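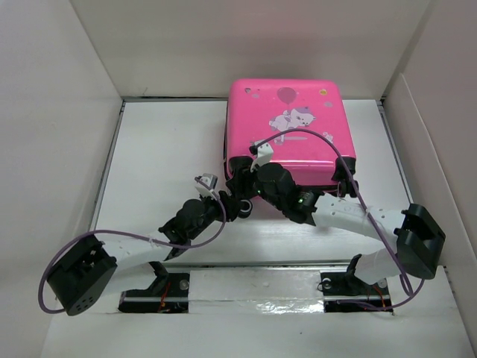

Packing a Child's Hard-Shell Suitcase

Family Travel Guidance, Reuter Residential Camp
Revised July 2021

Purpose of this page

Parents and guardians are asked to read these instructions before preparing luggage for a child's stay. They apply to small hard-shell cases with wheels, including printed children's models. Soft bags are covered on a separate sheet, available from the camp office.

Before packing

Choose a floor space large enough for the case to open fully. A bed is not recommended, as a mattress gives way under the shell and the two halves do not meet evenly when closed.

Lay the case flat with the lid facing upward. Children's cases often carry their picture on one side only, and the printed side should be treated as the lid so that the child learns which way to open it. Check that the latch or zipper moves freely along its full length. Turn each wheel by hand and remove any hair or thread caught around it.

Wipe the inside with a damp cloth and leave the case open until dry. Glossy shells may be cleaned on the outside with mild soap. Do not use scouring pads on a printed lid.

Packing the base

1. Place shoes first, soles outward, at the end nearest the wheels. When the case is stood upright, the weight will rest low and the case is less likely to tip.

2. Fill each shoe with socks.

3. Roll trousers and sweaters and lay them side by side across the base. Fold shirts flat on top.

4. Put nightclothes in last. They are needed first on arrival.

5. Fasten the straps, if fitted. They should hold the clothes without pulling the sides of the shell inward.

Packing the lid

The lid side is suited to light articles: underwear, a swimsuit, a thin towel, a sun hat. Toiletries must be placed in a sealed bag. Books belong in the base – a heavy lid strains the hinge each time the case is opened.

Closing the case

Bring the lid down and press lightly on both corners farthest from the hinge. If the edges do not meet, open the case and take something out. Neither adults nor children should sit or kneel on the shell to force it shut.

Check the full edge for trapped fabric before fastening. Then stand the case on its wheels and ask the child to pull it for a short distance indoors. A case that the child cannot manage alone is too heavy and should be repacked.

Labeling

Write the child's full name and cabin number on a tag and attach it to the handle. Place a second copy inside. Stickers may be used on the shell, but they do not replace the tag; several cases of the same design arrive each season.

Questions about luggage should be addressed to Valter Myklebust, Arrivals Desk, extension 118.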